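Ticket 1881
Product: Tarkitz entry sensor, hallway kit
Status: Resolved
Site: Stisden, ground floor unit

Reported problem
The hallway light comes on by itself at night and stays on. The front door is shut and locked when it happens. It started in June after the hub was moved from the kitchen to the hall closet. The app shows "door open" each time, then "door closed" 11 minutes later.

What the customer had already tried
Restarted the hub twice. Deleted the light schedule and made a new one. Replaced the battery in the door sensor with a new one from a sealed pack. No change.

Step 1. Check the event log
The log lists an open event at 2:40 a.m. and another at 4:15 a.m. Both come from device 815. The front door sensor is device 811, so the battery swap was done on a part that was working fine. Device 815 is listed as "Door 2" and has no room assigned.

Step 2. Find device 815
The customer did not remember a second sensor. Asked them to press Identify in the app and listen for the beep. It came from low down near the shoes, so we had them clear that part of the floor and check along the baseboard. Slides and sneakers are what gets kept there, and the sensor was behind them, stuck to the side of the old shoe cabinet door. The previous tenant used Nistor sensors, and this one had been picked up by the hub when it was moved to the closet. 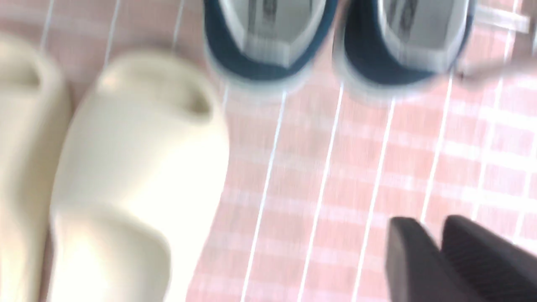

Step 3. Test the sensor
Signal strength read 100 percent with the hub in the closet. Battery read low. With the cabinet door held shut, the app still switched between open and closed. The magnet had slipped down from its mark, leaving too wide a gap. A low battery makes this worse.

Step 4. Remove it from the hub
Settings, Devices, Door 2, Remove. The first try failed with "device busy." Waited for the closed event, tried again, and it was removed. Took the battery out of the sensor so that it could not pair again.

Step 5. Fix the light rule
The rule was set to "any door." Changed it to "front door only." Also turned off automatic pairing, which the Pladar update switches on by default.

Result
Left overnight. No open events in the log and the light stayed off. Front door tested by hand and the light came on as it should.

Open item
Customer asked if the old sensor can be used on the back window. Told them yes, with a new battery and fresh tape on the magnet. Closing ticket.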